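Gripper corner – soft fingers, stiff fingers, and a lot of laundry

Quick one this month, the deadline was yesterday and Floarea is waiting on me to send the page.

For anyone who missed the last issue: we are trying to settle on one finger design for the hand-held grippers before the April order goes in. Two candidates left. The Uneo fingers (stiffer, cheaper, been on half our units for ages) and the Rudeck fingers (softer, closes a bit further, costs more than I'd like). Same handles, same bodies, same cameras. Only the fingers swapped. Emanuel wanted a third set in the test and I said no, we'd be here till summer.

Task is cloth. Everybody's demo is blocks and cups, and every finger on the market can do blocks and cups. Clothes on a bed is where the fingers start to look different from each other. So: pick up, fold, stack, move the stack. One gripper in each hand, on a real bed with a woven mat on it, in a real bedroom with real daylight coming in the window. 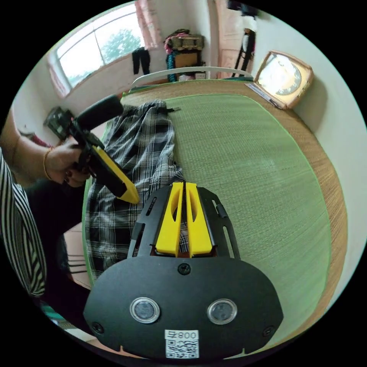 Two-handed cloth work on the mat, plaid piece on the mat. Yellow fingers on both units.

Numbers first as I know some of you only read those. 60 runs per finger set, split over the shirts, the trousers and the thin stuff. Uneo dropped or lost the cloth in 17 of theirs. I'm not printing the Rudeck number yet, Ovidiu found a batch where the log was started late and he wants to go through it again. It's lower. How much lower, next issue.

What the operators said, more or less as they said it:

Veronica – soft fingers much nicer on a single layer. You can come in shallow, pinch the top layer and not drag the mat along with it. With the stiff ones she ends up pushing down hard to get a bite, and her wrist was complaining by the afternoon.

Petrică – disagrees, of course. Likes the stiff tip for getting under an edge. Says the soft one bends away right when you want it to dig in. He is quick with the stiff set, quicker than anybody else on either set, so some of this is just what your used to.

Both agree on stacks. A folded stack is the hard bit. It sags, the bottom layer wants to slide out from the rest, and if you grab too near the corner the fold opens and you start over. Go in deeper, squeeze, lift slow. Keep the other hand near by.

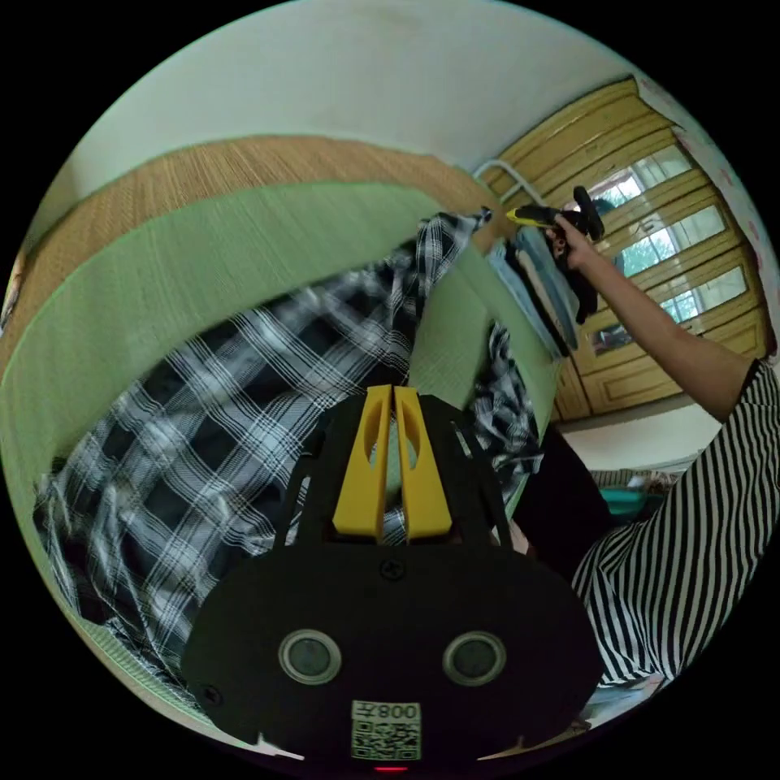
Lifting height came up a lot too. Folks were carrying stacks way too high, which feels safe but gives the cloth more room to swing and unfold. Low and flat is better. We have put that in the operator notes now, page one, so please read it before your next session and don't just sign it.

Cameras. Wide lens stays. We tried a narrower one for two mornings and lost sight of the other hand all the time, which for two-handed folding is hopeless. Yes the wide view bends everything toward the edges. Calibration deals with most of it, and the training people have stopped grumbling. The bright window is still a pain. Exposure jumps when you turn toward the light and takes a moment to come back. Emanuel has a locked exposure setting he wants to try, ask him, not me.

Checked patterns – good news here. I was worried bold plaid would confuse the tracking when it's bunched up, but the big checks seem to help if anything. Plain dark cloth is worse. If you are picking garments for a session, don't bring only black.

Handles: foam grip gets a thumbs up from everybody. Leave it alone.

Money. Full switch to Rudeck for all 20 units comes to 2,840 including spares. Staying with Uneo is a fraction of that, obviously. Floarea asked if we could mix, soft on the left and stiff on the right. Mechanically sure, nothing stops us. Data side would need a label per hand and Ovidiu made a face. Still, both operators perked up at the idea so we are giving it a short trial at the Grorkwood flat.

If you have hours free for that trial, put your name on the Bratu sheet by Friday. Small hands especialy welcome, so far we've mostly heard from people with big ones. Bring a couple of shirts.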